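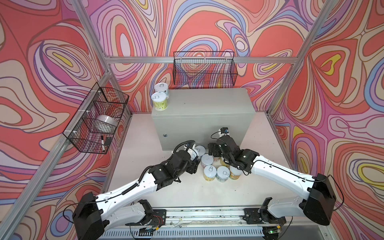

Seit Juli hängt bei mir über dem Schreibtisch ein Holzschnitt, und ich kann euch immer noch nicht sagen, von wem er ist. Gekauft habe ich ihn auf einem Flohmarkt, morgens um 8, für deutlich weniger Geld, als der Rahmen wert ist. Zwei Reiher im Schilf, sehr viel Grau, ganz unten ein winziger roter Stempel. Der Verkäufer meinte »irgendwas Asiatisches, bestimmt alt«, und damit war die Beratung beendet.

Zu Hause habe ich ihn natürlich sofort ausgerahmt (macht das bitte vorsichtig, meiner war hinten mit Paketband zugeklebt, grauenhaft). Unter dem Passepartout kam dann mit Bleistift eine Nummer zum Vorschein: 7/202. Ich habe mich gefreut wie ein Kind! Also eine Auflage, dachte ich, und damit ein moderner Druck, denn bei den alten Blättern wurde ja nicht so nummeriert. Han-gyeol Yeon, mit der ich früher im Druckkurs war, hat mich gleich wieder gebremst. So eine Bleistiftnummer kann jeder Händler dazuschreiben, und 202 ist als Auflage auch eine ziemlich krumme Zahl.

Wir haben uns das Blatt dann zusammen am Fenster angesehen, mit Lupe und viel Kaffee. Auf der Rückseite drückt sich die Farbe durch, vor allem im Schilf, und man sieht feine kreisende Spuren vom Reiben. Von Hand gedruckt ist er also ziemlich sicher. Das Papier hat lange Fasern und ist weicher, als ich erwartet hatte. Bei einem Offsetdruck würde man unter der Lupe die Rasterpunkte sehen, und da ist kein einziger.

Bleibt der Stempel. Ich habe ein Foto an Kyung-tae Choo geschickt, der sich mit koreanischer Druckgrafik auskennt, und er liest darin einen Familiennamen, vielleicht Joo. Es gab wohl einen In-ho Joo, der in einer kleinen Werkstatt namens Tredum gearbeitet und gern Wasservögel gemacht hat. Kyung-tae will sich da aber auf keinen Fall festlegen — der zweite Teil vom Stempel ist verschmiert, und Reiher haben nun wirklich viele geschnitten.

Nach nearly, äh, fast 8 Wochen Suchen habe ich einen alten Katalog von Tredum bestellt, antiquarisch und ohne Schutzumschlag. Wenn die Reiher drin sind, schreibe ich das hier sofort rein. Bis dahin hängt das Blatt neu gerahmt, mit säurefreiem Karton und weit weg von der Südseite. Und falls jemand von euch einen ähnlichen Stempel zu Hause hat, ungefähr fingernagelgroß und leicht schief gesetzt: bitte melden, gern mit Foto von der Rückseite!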